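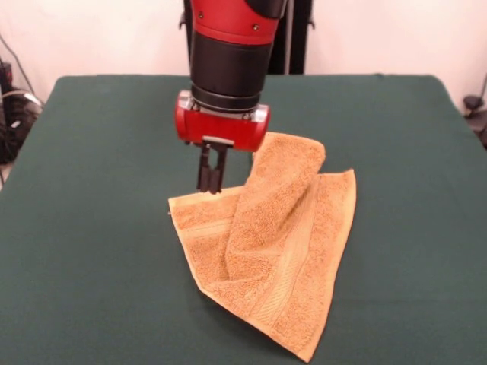
Jean Semple wrote back after April's talk that guiding the arm by hand felt like teaching a toddler to fold – you push, it pushes back.

1. Thank Wellbridge, then start with Jean's note. We've recorded 231 demos with towels now, and I'm still fond of every one. 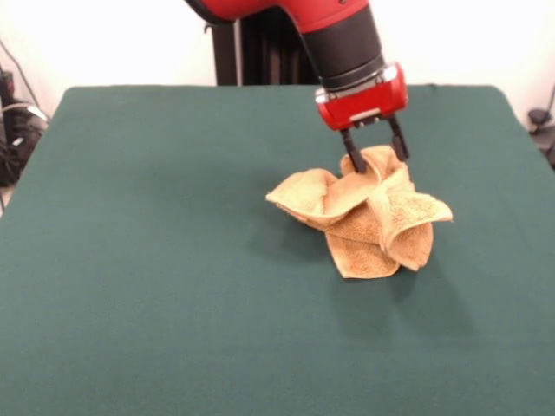

2. Remote control. Slow down here, folks always want to know about lag! Mention that Mhairi Galbraith favours small, unhurried movements, and that terry cloth

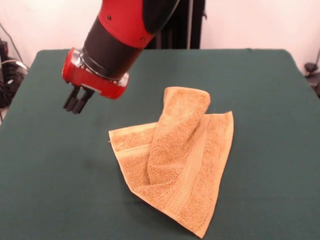 forgives a clumsy operator far more kindly than satin does. Take a question or two if there's time.

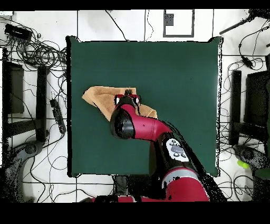

Gripper over the towel, seen from above.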